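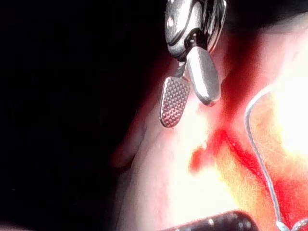 A comment came from the next bench before I'd even sat down, to the effect that I was chasing the wrong end of the machine, and that slack in a cable-driven wrist nearly always starts at the spools and hardly ever at the jaws. Fair enough. I had spent most of the last session blaming the jaws, so I wrote it at the top of the page and started from the other end.

Monday, January 19, 2026
Troteo bench arm, Skurent shared workshop, back corner

For anyone picking this up after me (hello, and sorry about the handwriting in the earlier pages, I've typed this one up), Troteo is the small arm we've been putting together in the evenings, with the grasper on the end of the long shaft. The motors sit in a box at the back, the cables run the length of the shaft and come out at the wrist in their parallel grooves, and everything we ask of the jaws has to travel all that way and arrive without losing its temper. Tonight was meant to be thread handling over tissue. It was mostly cable tension, and then thread handling at the end, when I was already thinking about my tea.

Spools first

I took the lid off the motor box and went through the spools one at a time. The pitch pair felt fine. One of the jaw cables had walked over itself on the spool, a crossed turn sitting on top of the one beneath it, and when I rocked the spool by hand I could feel a soft spot before it took up. So the next bench was right, and I went over and said so. I unwound it, cleaned the groove with a bit of rag and wound it back on slowly with my thumb keeping the tension. If you do the same, keep hold of the cable the whole time. I let go once to reach for the driver and had to begin again.

While the lid was off I swapped the Clovent driver board back to the original one. The replacement works, I think, but it has its own ideas about idle current and I don't want two new things in there at once. The Quartey settings are saved under the old name. Please don't tidy them up just yet!

Jaw backlash, small open and close moves: 3 degrees before the rewind, 2 degrees after. I would like it to be less, but I'll take it. I then ran 100 open and close cycles with nothing in the jaws and measured again, and it was still at 2, which cheered me up no end.

Thread over the tissue

This was the part I'd been looking forward to. The braided thread is nice to work with under the bright light, as you can pick out every little turn of the braid, and it makes a very honest gauge of what the arm is doing. A strand that has been drawn smoothly lies in a smooth curve. One that has been snatched tells on you. The lower strand has a small kink partway along and goes off into a curled tail past the rim of the tissue, and there's a thinner bit higher up doubled back on itself in a sharp V. I'm putting those in the notes as things to compare against next time, though I couldn't swear to which move made which.
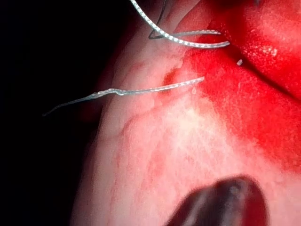 Keeping clear of the line

I've had a bad habit of driving the tip in from low down, straight at the strand, and then wondering why I can't judge the distance. From down there the tip is a big dark blur to the camera and the thread is sharp behind it, and your eye wants to believe they're at the same depth. They aren't. What worked better was stopping short, opening the jaws, letting everything settle, and only then going forward in small steps. I set the Quartey step size to 30 percent of what we normally use and left it there for the rest of the evening. It's slow going, and if you are the sort of person who taps a foot while waiting for the kettle you will not enjoy it, but I finished far fewer moves by swearing and backing out.

A few words on the jaws themselves, while I think of it. The knurled face is there to do the holding and the smooth curved back of the other one is what I'd sooner have facing anything delicate, so it's worth turning the wrist before you go in and not once you're there. I keep forgetting. There's a mark on the controller's roll dial now, in yellow paint pen, for the position I like.

The light wants attention too. Under full brightness the pale parts of the tissue wash right out on the side nearest the lamp, and the shadow side goes to nothing, so you end up steering by the middle. I tried a scrap of baking paper over the lamp and liked the colour better, but it slid off. Someone with neater hands than mine could make a proper diffuser. The laser cutter bookings are on the sheet by the door.

Very close in

Last thing, I tried the nearest camera distance we can manage, which is much closer than I'd want for actual work. At that range there's only a curved red surface with a pale band down it, and one dark line running straight across on the diagonal. It's sharpest where it crosses the pale part and simply melts away in the lower left. I'd had a notion that we could follow a line like that in software and read the tension off how straight it is. I still like the notion, but anything doing the following would need to cope with the line going missing in the shadow, and I haven't the faintest idea yet how to write that.
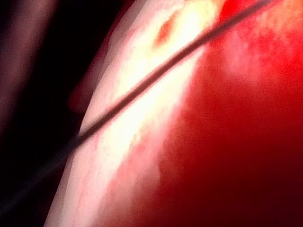 Left to do

Check the crossed spool again before powering up, lid off, with a torch.

Rewind the other jaw cable the same way, even though it felt all right tonight.

Put the Clovent replacement back in on its own evening and note the idle current at the start and the end.

Diffuser for the lamp. Baking paper is in the drawer under the vice if you want to try it in the meantime.

Ask about keeping the back corner until April, as I don't fancy carrying the motor box up and down those stairs every week.

Order more of the braided thread. I used the last full length on the spool tonight and there are only offcuts in the tin.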